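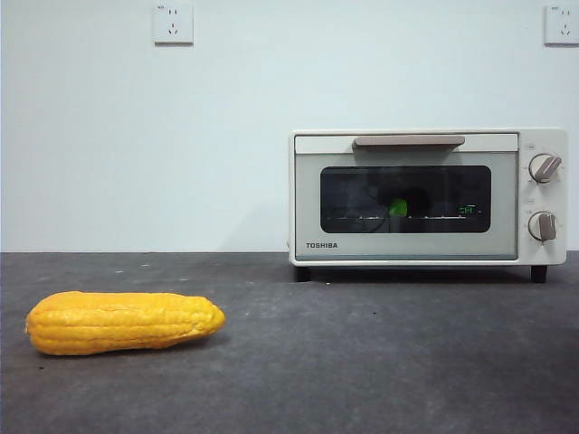 Gidey Countertop Toaster Oven, Cream White

Item 473
In stock at the Wekach showroom and by mail order

The Gidey is a compact toaster oven for small kitchens, break rooms and rented apartments. It toasts, bakes, broils and keeps food warm. The body is boxy with softly rounded edges and a matte off-white finish, and the front panel is a light gray-green. A long horizontal handle in warm gray runs across the top of the door.

Door and window
The door is hinged and takes up most of the front. The window is wide and dark-tinted with rounded corners. The tint cuts down on glare from the heating elements, but it also makes the inside look dim, so check browning with the door open a little if you are baking something pale. The handle is long enough to grip from either end. Use a mitt for the first few minutes after cooking, as the glass and the door edge stay hot.

Rack and pan
One metal rack and one baking pan are included. The rack sits low in the oven for baking and roasting. For toast and melted cheese, move it to the upper position. A second rack can be ordered as item 345. Do not line the rack with foil from wall to wall. Foil on the pan is fine.

Placement
Set the oven on a flat, heat-safe surface, back toward the wall with a gap behind it. Leave clear space on both sides and above. Do not put it under a low shelf or against a curtain. It needs a grounded three-prong outlet. We do not recommend extension cords, and it should not share an outlet with a kettle or a space heater. The cord leaves from the lower left at the back. If your outlets are set high on the wall, measure the drop before you pick a spot, and keep the cord off the top of the oven.

First use
Take out all packing pieces, including the card under the rack. Wash the rack and pan in warm soapy water and dry them. Run the oven empty on bake for 15 minutes with a window open. There may be a slight smell. It goes away after the first run or two.

Cleaning
Unplug the oven and let it cool. Wipe the outside with a damp cloth and a little dish soap. Scouring pads will mark the matte finish and scratch the window. The crumb tray slides out from the bottom and should be emptied once a week if you make toast every day. Greasy spots on the inside walls come off more easily the same day.

Parts
Crumb tray, item 794. Baking pan and door handle are sold through Danus Parts. Please have the number from the back plate ready when you order.

Shipping and returns
Orders placed before noon on Friday go out the same day. Unused ovens may be returned within 40 days in the original box. Ovens that have been cooked in can be returned only if faulty. The Gidey is also sold as part of the Zundard apartment set, and set items have to come back together.

Contact Wekach Kitchen Supply | Copyright Wekach. All rights reserved. | Back to top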